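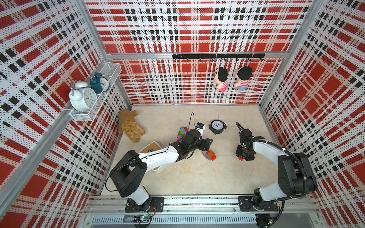
Santino Tapia asked us at pickup whether the big bricks and the small ones ever get to live in the same bin, and we liked the question so much that it ended up on this page. They do! Mixing is how we play at Flaledora, and it has been since we opened with one rug and a shelf of secondhand blocks.

We're a small play school for ages three to 6, in the old Quiroga building, up the stairs and left past the bike racks. Mornings are for building. We have 1272 bricks in the main collection (we did a full count in May, and the kids loved it), plus whatever families bring by, so the piles change all the time.

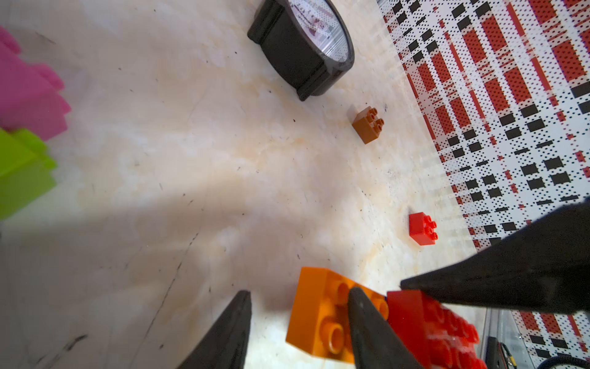 WHAT WE PLAY WITH

Bricks first, always. Chunky ones for little hands, small 2x2s for the patient builders, and plenty of orange and red, the colors that get asked for most. Then come the soft toys, the boxes with lids and a few household things, clocks included - children love a real clock, and it makes a very good town square.

Groups stay at 16 children or fewer. Tidying is part of the morning, with a song, and it takes around 31 minutes if you let everyone do it their own way (we do).

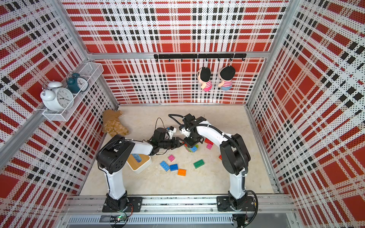
Our rooms are meant to be cheerful, and we fuss over them more than we probably should. Families visiting for the first time often mention the colors before anything else. We're very fond of plaid, the bigger and redder the better, and a pale floor goes nicely with it when there's a stack of bricks standing in the middle. Come by any morning after nine and build something with us - the door sticks a little, so give it a good push.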